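Unit 6: Grasp selection from wrist-view images
Course notes, software for manipulation

6.1 Where this fits

Unit 5 ended with a calibrated wrist camera and a segmentation mask for each object. The present unit takes those masks and produces a ranked list of grasp candidates for the planner. All code refers to the Kostell package in the course repository. The exercises use the Tarska logs, which were converted to the common format last August.

6.2 Sampling

The sampler draws 300 candidates per view. Each candidate is a centre point, a closing direction and an opening width. Candidates whose width exceeds the limit in the gripper file are dropped before scoring. Do not raise this limit to get more candidates; the planner applies it again and will reject them.

Printed wrappers and clear bags need separate treatment. A depth sensor often returns the surface behind a clear film, so the object seems thinner than it is or vanishes from the depth map. Glossy foil gives the opposite fault: a small region of missing or wildly wrong depth wherever a light source reflects into the lens. Kostell marks both as low confidence and falls back on the colour mask for the outline.
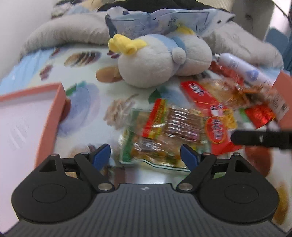
The fallback gives an outline but no height. Height is taken from the support plane plus a fixed allowance, set per object class in the class file. For soft packets the allowance should be small, and the approach should stop on contact force, not on position.

6.3 Scoring

The score is a weighted sum of three terms: distance from the mask centre, clearance on both sides of the fingers, and agreement between neighbouring frames. The clearance term matters most in clutter. It is computed against every other mask, including those labelled unknown. A common mistake in last year's reports was to filter out unknown masks first, which makes crowded areas look free.

Fingertips that are always in view must be masked out before any of this. Use the static mask for the closed position and the joint reading for all others.

6.4 Data for the exercise

The Setiawan split has 3571 frames. Use 3000 for tuning the weights and keep the rest for testing. Frames from one recording must stay on the same side of the split.

Submit the weights file and a plot of score against grasp outcome. The script must finish within 80 seconds on the lab machines.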